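Last updated: August

Okay, so the cutlery drawer. I've been putting this one off since we moved into the Nimthorpe building, and every time I opened the thing to find a teaspoon I'd get a handful of takeout chopsticks and a corn holder instead (we own one corn holder, don't ask me where its friend went). Sveva Leone wrote in last month to say she'd given up on drawer dividers completely and switched to open bins, and I thought, well, why not try it!

I gave myself 90 minutes and a big glass of iced tea. Everything came out of the drawer first, and I mean everything, down to the crumbs and a very old coupon. Then I wiped it down and started sorting by type, one bin for spoons, one for forks, one for knives. Plastic spoons go in with the metal ones at my place. Sveva keeps hers apart for picnics and I can see the sense in it, but I'd never remember which bin was which.

My one tip is to get see-through bins with handle holes in the ends, so you can grab the whole lot and carry it over to the table at dinner time.
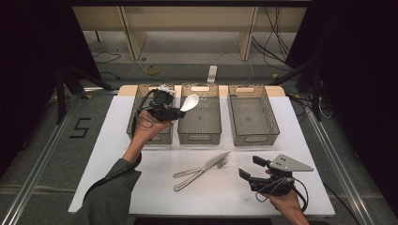
I'd leave the knives for last, by the way. They slide around, they get tangled up with the forks, and you want a clear patch of table so you can turn them all the same direction before they go in. Blades down the same end, please!

Next month I'm doing the spice shelf, which scares me a little. If you've got a system for all those half-used jars of paprika, write and tell me before I start.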